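Notebook, October, 9:20 am
Putting things off, week two of keeping track 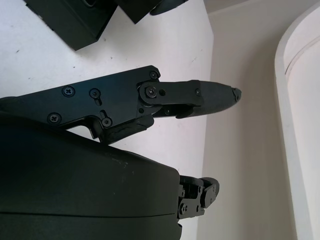

Started the writeup for Valley at 8:15 and stopped at 8:40 to sort old mail. Same pattern as last week. The plan was to do the hardest part first, and I did open the file, so that half of the plan holds up. What I keep doing is leaving everything a bit adjustable, like the screws sitting in slots on that black plate: there is always room to slide a little further. A start time of "after coffee" has a lot of slot in it. Going to write clock times from now on.

Tried the 45 minute block again after that. Phone in the drawer, door shut. Got 213 words in the first block and then fewer in the second. Xiaoqing Lu says her blocks are shorter and she stops in the middle of a sentence so she has somewhere to pick up. Will try that tomorrow, one block only, so I can compare.

Word total for the Terkinley draft is 2491. Needs cutting, and I notice I would sooner cut than write the ending. Cutting feels like work and lets me dodge the section I don't know how to finish. Wrote down the ending as one bad paragraph. It can stay bad until the rest is done.

Still open:
Reply to Russo. Has been on the list since last week and would take almost no effort.
Kakport form, page two.
Decide whether to keep logging the small delays or only the ones over an hour. The log is turning into its own way of not working.

11:50. Russo done. Form not touched.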